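Govlow Openings: story openings and book blurbs, v2

README, last touched 2021-12-25

Quick notes so people stop emailing me the same four things. Will clean up later.

What it is

3000 opening passages from self-published novels, mostly family drama and romance, a bit of cozy mystery. Each one comes with the back cover blurb and a short set of labels done by hand. Made for looking at how a blurb sets up a main character versus how the first page does it. Money, marriage, inheritance, bad sisters, that kind of thing. Lots of bad sisters.

Opening = first 1000 characters of chapter one, extended to the end of the sentence. Prologues skipped unless the book calls the prologue chapter one. Dedications and epigraphs stripped. A few got through, see Known problems.

Where it came from

Authors sent texts in through the Skiltano form, or pasted them in an email, or in one case mailed a printed copy which I typed up. All of them ticked the box for research and teaching use. No scraping. If an author asks to come out they come out in the next version and the id is retired, not reused. That's why the ids have gaps. Please don't write to me about the gaps.

Files

openings.csv has the passages. Columns: id, genre, year, opening, n_chars.
blurbs.csv has id, blurb, blurb_source. Source is either "cover" or "store". Where they differ we kept the cover one.
labels.csv has id plus the labels, one row per annotator per passage, so two rows for most ids.
retired.txt is just the dead ids.
notes_corina.txt is Corina's running notes on hard cases. Worth reading before you complain about a label.

UTF-8, comma separated, quotes doubled. Excel will wreck the curly quotes and the accents. Use something else or import it properly.

Labels

protagonist_named: yes / no. Nicknames count. "The widow" does not.
wealth: rich, comfortable, struggling, unclear. What the passage says, not what you guess from the house.
family_tone: warm, cold, mixed, absent.
secret: does the opening hint that somebody is hiding something. yes / no / maybe.
pov: first, third, other. Second person goes in other, so do letters and diaries.

Corina Tănase and Cillian Mac Mathúna did the labeling, both read everything except a batch of 50 that only Corina saw. Those have one row. They disagree a lot on secret and hardly at all on pov. We did not force agreement. If you need a single label, pick a rule and say in your write up which rule you picked.
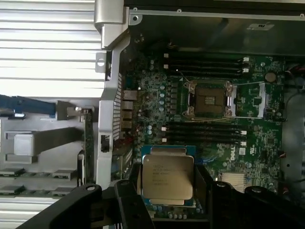
On the wealth label, "comfortable" got overused in the first pass and we redid it in March. Rule now is that comfortable needs something on the page, like a paid-off house, private school, a holiday abroad. A nice kitchen is not enough. Old v1 labels shoud not be mixed with these, the two versions mean different things by the same word.

Also for inherited money vs earned money, we talked about splitting them and didn't. Half the openings mention a grandfather's business and never say if there's any cash left. Went round and round on it. If someone wants to add that column I'll take it gladly.

Splits

None supplied. Make your own, but split by author and not by passage or you'll get inflated numbers. Some authors sent in a whole series and book four opens almost exactly like book one. The author key isn't in the download (privacy), ask and I'll send you a hashed one.

Known problems

Genre is whatever the author picked on the form. One author calls everything "literary". Leave it.

Year is year of first release, except where the author gave the year of the revised edition. Can't always tell which.

Some blurbs give away the ending. Not a bug, that's the blurb.

A handful of openings still have a line of epigraph stuck on the front. Mostly hymns. Fix is on the list.

Names with accents were broken in v1, including Corina's in her own notes file. Fixed here I think. Tell me if not.

Gasance and Amini show up in a lot of passages. Those are made up towns from a shared-world series that several authors write for, so don't treat them as real places and don't be suprised when six different heroines all inherit a bakery in Gasance.

Not good for

Anything about published fiction in general. These are people who chose to send us their first page, so they like their first page. English only, mostly US authors. Nothing here for full plots or endings either, we never had the full books.

Please don't use it to build something that writes in a named author's style. That was on the form and people ticked the box on that basis.

Citing

Govlow Openings, v2, Tănase and Mac Mathúna. Link back to this page is fine for class work.

Changes

v2: wealth redone, accents fixed, store blurbs added where there was no cover blurb, n_chars recounted after stripping.
v1: first release. Don't use.

Still to do

epigraphs
second reader for Corina's 50
proper codebook as a PDF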